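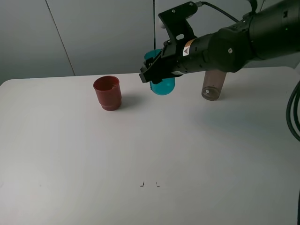

Robotics Club: Cup Task Moves to Stage Two

The manipulation group has finished stage one of the cup task and started on stage two. Stage one asked for a single cup to be gripped, lifted clear of the table and set down again. Stage two adds a target: the teal cup has to end up inside the red one, upright, with the red cup left standing. Both stages count toward the club's entry in the Kakcombe student round in April.

The club logged 200 stage one attempts before moving on. An attempt was counted whether it succeeded or not, and every attempt has a row in the shared log with the start position, the operator's initials and a one-word result. Of the attempts that failed, 26 were dropped cups. The rest were missed grips, cups knocked over on approach, and runs stopped by the operator. The log has 1212 rows in total, but most of those come from last year's block task and should not be mixed in when anyone works out a success rate. Filter on the task column first.

The main problem in stage one was closing force. The cups are thin plastic and the walls flex. With the setting carried over from the blocks, the fingers squeezed the rim out of round, and the cup sprang sideways on release. Lowering the force fixed the release and caused slipping during the lift. The group settled on a lower grip point with the force set to 60 in the club's control program. That number is a program setting with no unit attached, and it applies to the teal cup only. The red cup has not been tested at this value. Members who want to try it should save a separate profile and leave the teal one alone.

Approach angle also matters more than expected. Coming straight down, the fingers have to clear the rim on both sides, and a small error in position puts one of them inside the cup. Coming in low from the side gives more room, at the cost of a larger swing near whatever else is on the table. Both approaches are in the repository under the Vidal folder, named for the room where the first version was written. The side approach is the default for now.
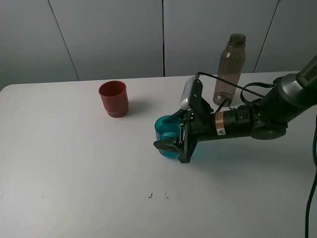

Stage two depends on knowing where the rim is. The current method finds the top edge of the cup by color, fits an ellipse to it and takes the center. It works well on opaque cups. On see-through plastic the far wall shows through the near one, and the fit sometimes locks onto the wrong curve. The error is small enough to allow a grip but too large to drop one cup cleanly into another. Two fixes are being tried. The first averages the fit over several readings before the arm moves. The second ignores color and uses depth, which has its own trouble with clear material and returns gaps where the wall should be.

Anyone with time to spare can help by labeling rims. The labeling tool is called Flemov and runs in a browser on any of the lab computers. Draw the outer edge of the rim only. Do not include the inner edge, even when it is the clearer of the two. If part of the rim is hidden by a finger, draw the part that shows and tick the partial box. Guessing the hidden part makes the fit worse, and several early batches had to be redone for this reason.

Rules for stage two, as they stand:

The teal cup starts upright and does not touch any other object.
The red cup may be placed anywhere the arm can reach, and must not be moved by hand once the run begins.
A run ends when the fingers are open and clear of both cups.
If the red cup tips, the run is a fail, even if the teal cup is inside it.
Other objects may stay on the table if their positions are written in the log.

The last rule drew some debate at the April planning meeting. Two members wanted a bare table for all scored runs. The competition sheet allows extra objects and gives no bonus for removing them, so the group chose to train with clutter and keep the rule as written. The point can be raised again once there are enough stage two runs to compare.

Software notes. The club has moved to the new release of Ritetti, the motion planner written by last year's seniors. Joint limits are now read from one file at startup. Old scripts with limits typed in by hand will still run, but they print a warning and the file takes priority. Please delete the typed limits when you next edit a script. The planner also now refuses any path that passes below table height. If it rejects a path you believe is safe, check the table height value before changing anything else.

Bench time is booked on the sheet outside the lab, in one-hour slots starting at 3:30 p.m. New operators need the safety sheet signed and one supervised slot before running alone. Keep hands off the table while the arm is powered, and stop the arm before resetting the cups. The stop button is checked at the start of every slot and the check is entered in the log.

Stage two runs will be logged under the task name "nest," lowercase, no spaces.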